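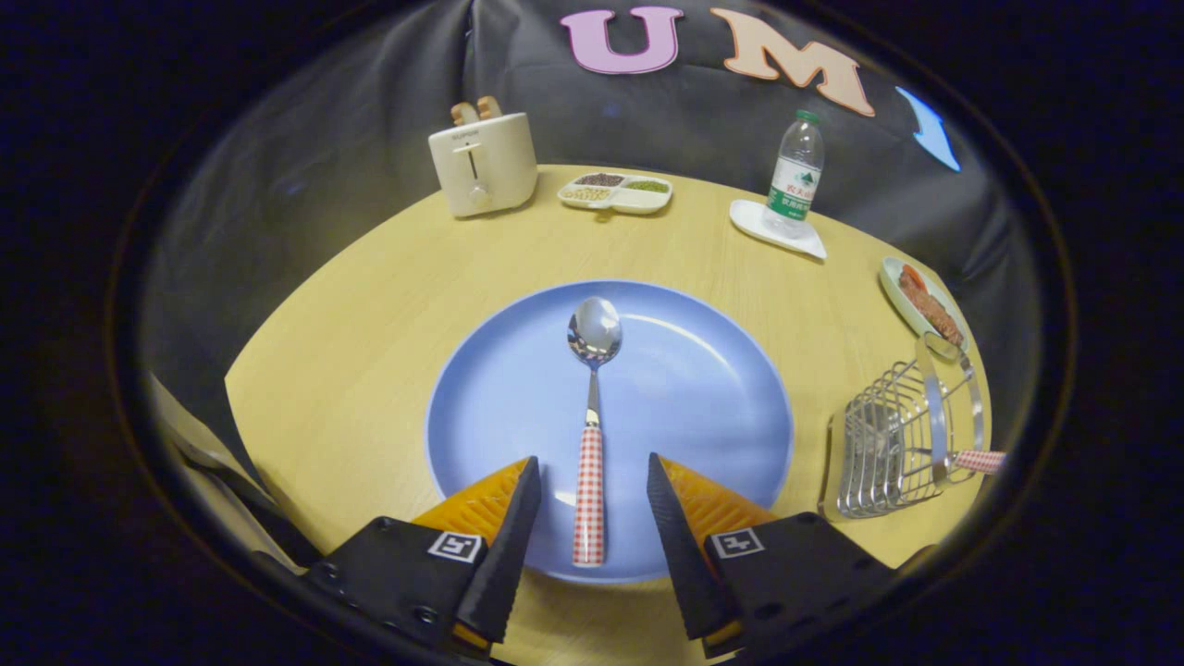
# O refeitório da empresa vai automatizar a copa. O que muda para quem lá trabalha?

**copeira_de_serviço**

Boa tarde a todos! Trabalho na copa da Clancombe, onde servimos quase 300 refeições por dia, e em agosto vamos começar a ter pinças a arrumar pratos e talheres ao nosso lado (o sistema é da Sturberg). A chefia garante que ninguém sai, mas eu e as minhas colegas andamos um bocadinho inquietas. Quem já passou por isto, o que mudou no vosso dia? E convém pedir formação antes ou depois?

**Subramaniam**

Olá, colega! Passei pelo mesmo na cantina da Idow, e percebo bem esse aperto no estômago. No primeiro mês cansei-me mais do que antes, digo-lhe já, porque fazíamos o nosso serviço e ainda andávamos a repor o que ficava mal pousado. Depois assentou. As colheres foram o pior: com o cabo direitinho sobre o prato era uma coisa, viradas de lado era outra, e lá ia uma de nós endireitar. Hoje tenho menos dores no pulso e passo mais tempo ao balcão, a conversar com as pessoas – disso gosto muito!

Peça a formação antes, e dentro do horário. Nós tivemos 2 manhãs e soube a pouco. Peça também por escrito quem responde quando a máquina para às 12h30 com a fila à porta, que connosco isso ficou no ar e sobrou sempre para a mesma.

**tabuleiro173**

Vejam a categoria profissional. Se passam a vigiar equipamento, isso devia constar das funções. De resto, boa sorte.

**copeira_de_serviço**

Muito obrigada aos dois, já apontei a parte do papel escrito. Vou falar com as colegas amanhã ao café e depois conto!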